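Zutport Viewers' Circle, minutes of the monthly meeting, Thu 16 April

We had a lovely full room, and thank you to everybody who brought snacks. The February minutes were approved once the spelling of Prultholm was fixed (sorry, all!).

The letter drive to bring Prultholm back for another season has reached almost 300 letters, and we talked happily and at some length about whether to mail them in one box or a few at a time.

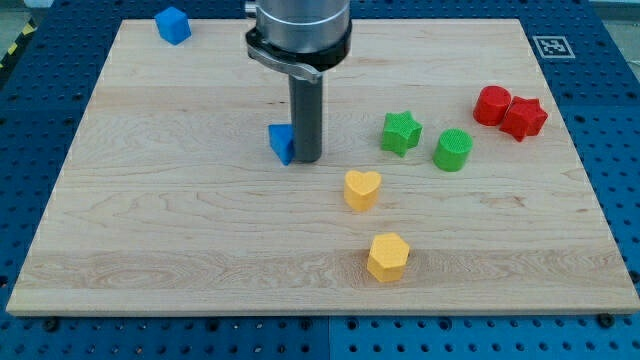
One member felt a single box would end up in a closet at the network, and would much prefer 14 letters a day until they answer. Agreed, after a good deal of friendly back and forth.

Postcards: Howells can print 200 for us. Approved.

Rewatch night starts with episode 4, by popular demand. Bring a cushion, the chairs are hard.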